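The play kitchen at Larow
Larkville Toy Library, picture pages
Last updated: October

Posted in October by the page editor

The play kitchen has been out on loan for most of the summer and is now back at Larow. It is listed in the catalogue as item 318. Several members have asked what it looks like close up before they put their names down, as the catalogue only has the one small entry for it and no measurements. This page shows the worktop, the sink end and the dish drawer, with a few notes on cleaning and on what comes with it. The oven side is on a page of its own.

The kitchen is lent as one piece. It does not fold, and the worktop should not be taken off to get it through a door.

The worktop and sink
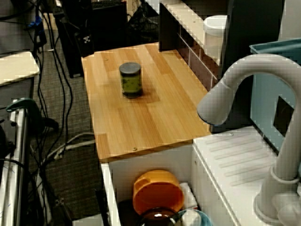
Most questions are about the worktop. It was rubbed down and oiled after the last loan, and it will need the same again next year if it goes on being used with water play. Please wipe it along the grain, with a cloth that has been well wrung out. The stripes in the wood run lengthwise, so any scratch going the other way shows up badly. The ribs on the white drainboard beside it collect crumbs and dried paint, and an old toothbrush gets them out better than a sponge does. The tap is for show and should not be pulled on or used as a handle when lifting.

The tins

The play food is kept in a separate bag, item 29 in the small toys list, and goes out with the kitchen unless you ask us to leave it behind. The green tin is the one children go to first. It is a good size for a small hand and will stand up by itself on the worktop, so it gets used for shops as much as for cooking. Tins should be wiped and not soaked, as the labels lift at the edges. If a label does come away, put it in the bag and we will glue it back.
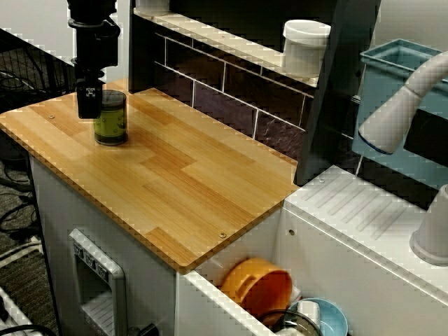 Peas

The label has a pea pod on it with peas scattered about, and it is bright enough to be picked out from the other side of a room. We had a second tin of the same kind from the Pulell playgroup, but that one has gone missing. If you find it at the back of a toy box, the desk will be glad to have it. The screws set into the worktop are worth checking when the kitchen arrives at your house. They should sit level with the wood. Tell us if one has started to stand up and we will see to it.

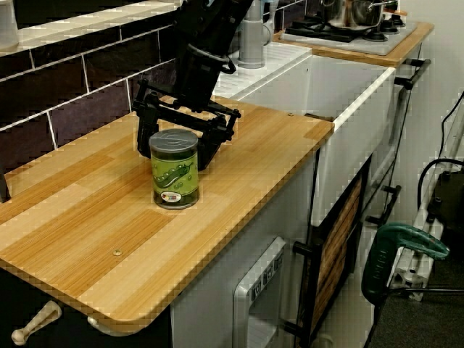

Dishes and drawer

The dishes live in the open white drawer under the worktop. The orange bowl takes up the most room and tends to end up on its side, with the small white cup pushed in near it. There is no right way to pack them, as long as nothing stands up above the edge of the drawer when the kitchen is moved. Dishes can be washed by hand in warm soapy water. The front panel with the three square buttons needs only a dry cloth. Loans are for 2 weeks, and can be renewed once if no one else is waiting.

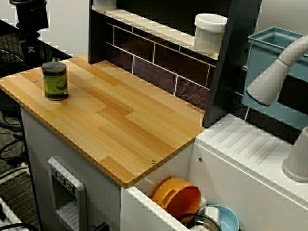 Ahonen wrote to us after the summer loan to say that the dishes were played with far more than the tap or the buttons, and asked whether a few more plates could be added to the set. We have put this on the list for the next order. Spare plates in good condition are welcome in the meantime, provided they fit in the drawer with the rest.

Contact: Larkville Toy Library, Larow, extension 3474 | Text and pictures copyright Larkville Toy Library | Back to top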